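Gellon is a small family company that makes solid wood tabletops, kitchen counters and workbenches. Our shop and showroom are on Clillgate Road. We sell direct to homeowners, schools and small businesses. 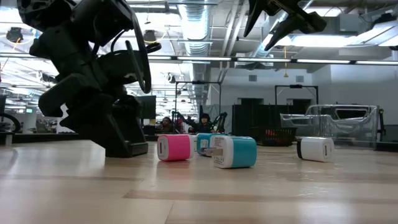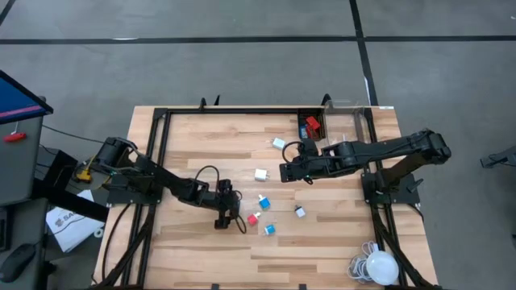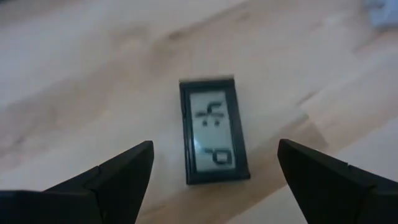

We started with one saw and a rented garage, building cutting boards and selling them at markets. Counters came next, when a customer asked for a board big enough to cover her kitchen island. We now have 11 people on staff, and most of our orders are for tops between 4 and 8 feet long. Butcher block is still the style people ask for most. Narrow strips are glued side by side, in mixed shades of pale tan and brown like the tabletop in the second photo, and the top is then sanded flat. You can choose a lighter or darker mix when you order.

**What we make**

- Kitchen counters and islands
- Table and desk tops, with or without legs
- Workbenches for shops and classrooms
- Cutting boards, made from offcuts

We buy maple, birch and oak from the Donati yard, and we dry every load again in our own kiln before cutting. Standard tops ship in 21 days. Odd shapes and sink cutouts take longer, and we will give you a date with your quote.

Our Fekow line is finished with food-safe oil and needs a fresh coat 2 times a year. Desk and bench tops can be ordered with a matte varnish instead. Please don't use bleach on either one.

The showroom is open from 8 in the morning, and samples are free to take home. Bring your measurements if you have them. We also resand old tops, including ones we didn't make. Delivery within the county is included in the price, but installation is charged separately.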